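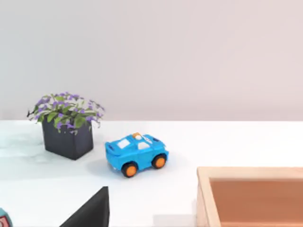

My first winter with the Nanier heater

In December I moved to a flat in Volby, on the upper floor of an old house. The rent is good and the neighbours are quiet, but the radiators are very weak. In the evening my living room was so cold that I was reading with my coat on. After one week of this I decided to buy an electric heater.

I was looking at two kinds. The fan heater is cheap and it makes the room warm very quickly, but it is also noisy and the warmth goes away when you switch it off. The oil-filled radiator is slow. You must wait, and in the beginning you think that it does not work. Then it stays warm for a long time after, and it makes almost no sound.

I took the oil-filled one, a Nanier, from the Greco shop in Wanholm. It cost 245 with delivery. There was a smaller model for 100 less, but the man in the shop asked me how high my ceilings are, and when I told him he shook his head.

What I have learned until now

Do not put it under the window. I did this for the first 2 weeks, as all radiators in my parents' home were under windows, and the curtain was hanging over it, which is dangerous. Now it stands by the inner wall with free space on every side.

The timer is more useful than I expected. I set it to start before I come home, 27 minutes before to be exact, and when I open the door the room is already pleasant.

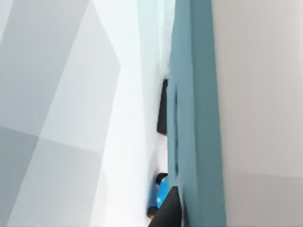 A tall blue-teal panel with a narrow slot.

I also put a strip of foam in the window frames, and a thick roll of cloth at the bottom of the door. These things cost very little and I should have done them first. With the strips I could turn the heater down from the highest level to the middle one.

The electricity bill has not come yet, so I cannot say if I made a wise choice. I will write again when I have it in my hands. The bathroom is still terribly cold and for this I have no solution.

Contact | © All texts by the author of this blog | Back to top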